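**Thread: I am getting rid of plates**

1/ Moving in August with a kitchen the size of a coat closet. Last night I sat on the floor with every plate I own and a roll of newspaper. Went to bed with the newspaper still rolled up.

2/ The inventory is embarrassing. A dinner set for 6, minus whatever I dropped in 2000. Holiday plates. A platter shaped like a fish that has never held a fish.

3/ Bronwyn came over to be ruthless on my behalf. She picked up the fish platter, went quiet, and asked if she could have it. So that's how ruthless went.

4/ Jong-dae's advice was to keep only what survives the dishwasher. I don't have a dishwasher - the new place doesn't either - but he said it with such confidence that I wrote it down.

5/ Things I have learned about china: the good set is heavy, it can't go in the microwave, and I use it when my mother visits. She'd be fine with a paper towel.

6/ So the good set goes to Parveen, who has a sideboard and the temperament for it. 14 pieces, two gravy boats. I have made gravy once.

7/ What stays is plastic. Three round ones with a little raised rim, light enough to carry in one hand with a drink in the other. I eat off them every day anyway and have been pretending otherwise for years.

8/ They don't match, and I've decided that's a color scheme.

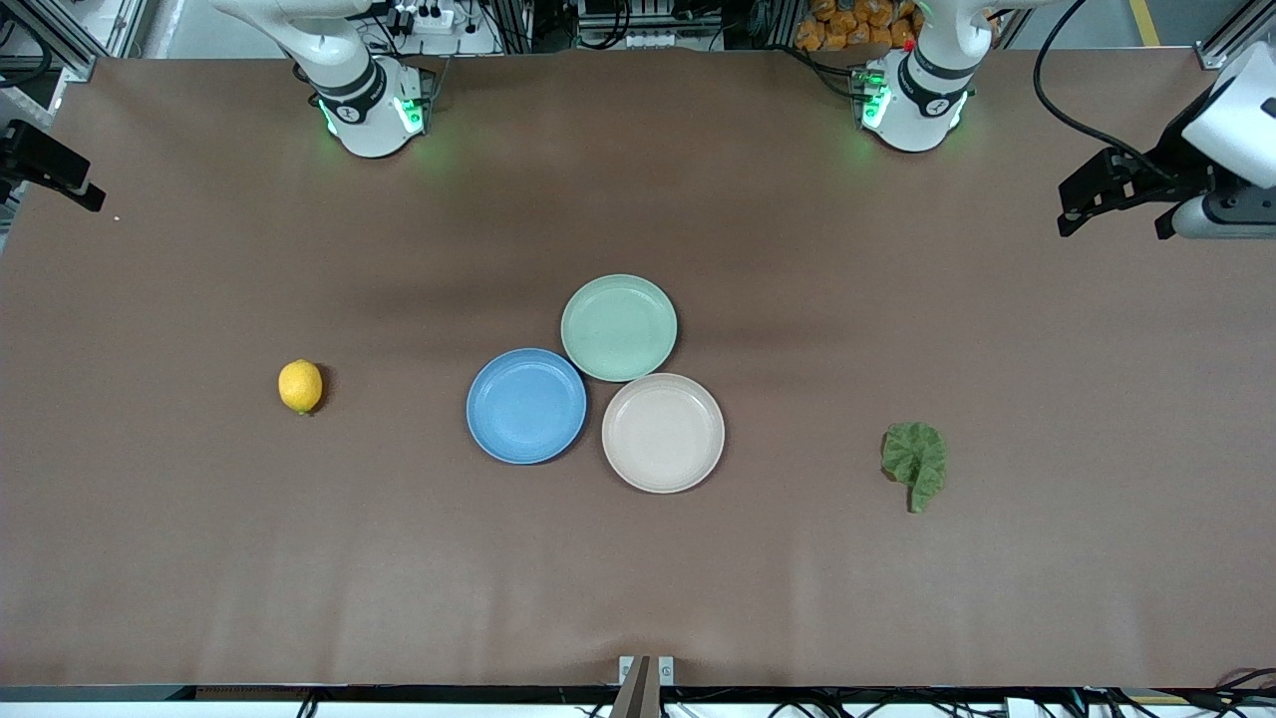

*Mint, blue, beige. Lemon on one side, leaf on the other.*

9/ Manikandan wants to know what happens when I have more than three people over. Manikandan has seen the new kitchen. He should know the fourth person will be standing in the hallway.

10/ Blue is for toast, by the way. Beige makes toast look sad. Mint gets the salad, and I'm not taking questions on this.

11/ Still to do: mugs. I own 16 and drink out of one. Send boxes.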